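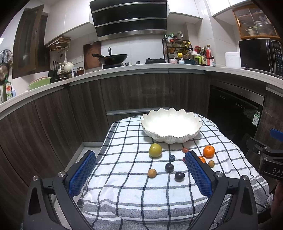 How Your Elbow Bends

Home | Body Basics | Bones and Joints | Word List
Print this page | E-mail this page

A joint is a place where bones meet. The elbow is a joint between three bones. The humerus is the bone of the upper arm. The radius and the ulna are the two bones of the forearm, and they lie side by side.

The elbow makes two kinds of movement.

Bending and straightening. The end of the ulna is shaped like a hook. It fits around the end of the humerus and swings on it, the way a door swings on a hinge. The hard point you feel when you bend your arm is part of the ulna.

Turning. The top of the radius is round and flat. It spins in place when you turn your palm up or down. Hold your forearm with your other hand and turn your palm to feel the bones move.

What moves the bones?

Muscles can pull, but they cannot push. For this reason they work in pairs. The biceps, at the front of the upper arm, helps bend the elbow. The triceps, at the back, straightens it. Tough cords called tendons fasten muscle to bone. Bands called ligaments fasten one bone to another.
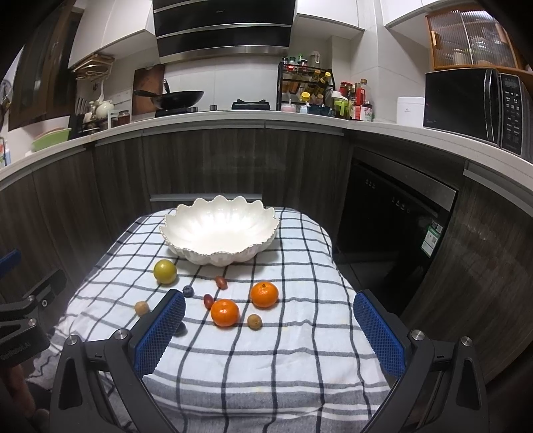
Fruit and a bowl on a plaid towel.

What is the "funny bone"?

It is a nerve — the ulnar nerve. A nerve carries messages between the body and the brain. This one passes behind the inner side of the elbow, close to the skin. A bump there presses it against the bone, and you may feel tingling in your ring finger and little finger. The feeling usually fades quickly.

Tell an adult if your elbow is swollen, hurts a lot or will not straighten.

Text: Friederike Kröger
Checked by Till Thiele, Sat 23 August

Print this page | E-mail this page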